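Mosimside Shared Laundry Room FAQ

Last updated: May
Reading time: 7 min

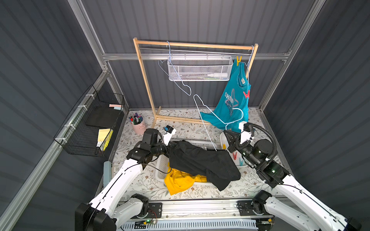

Drying rack with a mesh basket on the rod.

Same questions keep coming in so I typed up the answers. Read first, then email. Margus

Where is it?
Hunt building, ground floor, past the mailboxes. Door with the blue sticker. If you hit the bike storage you went too far.

Who can use it?
Anyone who lives in Hunt or Cesik. Guests staying with you, fine. Your cousin from across town with a month of laundry, no.

What are the hours?
7 in the morning to 10 at night. Last wash has to START by 8:30 pm. The door locks by itself at 10 and it does not care that your jeans are in there. Wednesday mornings closed until noon for cleaning.

How do I get in?
Same fob as your front door. If the light blinks red twice, your fob hasn't been set up for the room. Email Jurgita Petrauskas with your unit number and the number printed on the back of the fob. Usually fixed same day, not on weekends.

Do I need to book?
Washers yes, dryers no. Booking sheet is on the Fenus page, same login you use for rent. 2 slots per household per week. You can take a third if it's still open that morning.

I booked and somebody is in my slot. Now what?
Wait ten minutes. If the cycle is done and they haven't shown up, you can move thier stuff to one of the folding tables. Clean table, not the floor. Please don't put wet things on top of dry things. If the cycle is still running, take the next machine and write me after, I'll look at the sheet.

And if I'm the late one?
Fifteen minutes and your slot is open to anybody. No exceptions for traffic.

How do I pay?
Card on the wall reader, or laundry credit through Fenus. No coins anymore. The coin box is still on the wall, it is not connected to anything, stop feeding it. If you already did, I can't get it out.

The reader charged me and the machine didn't start.
Push the door shut harder, then press start again. Fixes most of them. If not, write down the machine number and the time and send both. Refund goes back as credit, takes a few days. I can't do anything with "the washer ate my money last week".

What detergent?
Liquid or powder, whatever you like, high efficiency type only. Pods go in the drum, NOT the drawer. They jam the drawer. Use less than you think, these machines rinse with very little water and extra soap stays in the clothes.

Can I leave my detergent in the room?
On the shelf by the window, with your unit number on it. Unmarked bottles get tossed on Wednesday. Full ones too, sorry.

How full is too full?
If you can't fit your hand flat on top of the clothes it's too full. Overloaded machines stop in the middle and throw the E7 code. Take half out, close, restart.

Comforters?
Big washer on the end only. One comforter, nothing else with it. Anything with a rubber back (bath mats etc) don't wash here at all, the backing crumbles and ends up in the pump. Last pump was $500 and it came out of the building fund, so out of your money.

Pet blankets?
OK but shake them out OUTSIDE first. Then wipe the drum after. There's a roll of paper towels by the sink.

Can I dye stuff?
No.

What should not go in the dryer?
Wool, anything with elastic you care about, bras, swimsuits, rain jackets unless the label says so. Anything that had oil, gas or paint thinner on it, even after washing, never. That one is a fire thing and I'm serious about it.

How should I hang things so they dry faster?
Spin again first, an extra spin does more than an extra hour of hanging. Leave a gap between pieces. Heavy stuff by the waistband or hem so the thick part gets air. Sweaters flat on a towel or they grow. Shirts on a hanger, top button closed, and you can skip most of the ironing.

Can I dry laundry in my apartment?
Yes. Open a window a bit or run the bath fan. A full load puts a lot of water in the air and in the smaller Cesik units you'll see it on the glass by morning, then mold in the corners after a few weeks. Door closed, window cracked, works better than whole apartment open.

Clothes smell sour even after washing?
Either they sat wet too long or too much soap. Wash again hot if the label allows, half the usual detergent, dry right away. And leave the washer door open when you're done, everybody benefits.

Lint?
Clean the filter before AND after. Takes five seconds. Lint goes in the bin, not the sink.

Lost socks?
Box under the folding table. Emptied at the end of every month. Good stuff goes to donation, single socks go to rags.

Something leaked, who do I call?
Turn the red tap behind the machine to the right, then call building line and dial extension 3495. Works nights too. Don't email a leak.

Can my kids come along?
Sure, with you. Not alone if they're under 12. No sitting on the machines.

Are prices going up?
Not planned right now. If they do you'll get a notice in your mailbox a month ahead.

Who do I write to?
Fobs, booking, refunds: Jurgita. Machines, smells, complaints: me, Margus Sepp. Put the machine number in the subject line adn I'll get to it faster.

Comments (4)

unit 14
Is the big washer fixed yet? Said E7 all weekend and I only had one blanket in there.

Margus
It's running again, was a sock in the drain. Try now.

Dee, Cesik 2nd floor
Thank you for the extra spin tip, towels were dry overnight for once. Could we get a second hook on the back of the door? coats keep ending up on the folding table

tired in Hunt
8:30 is too early for those of us who work evenings. Please consider 9.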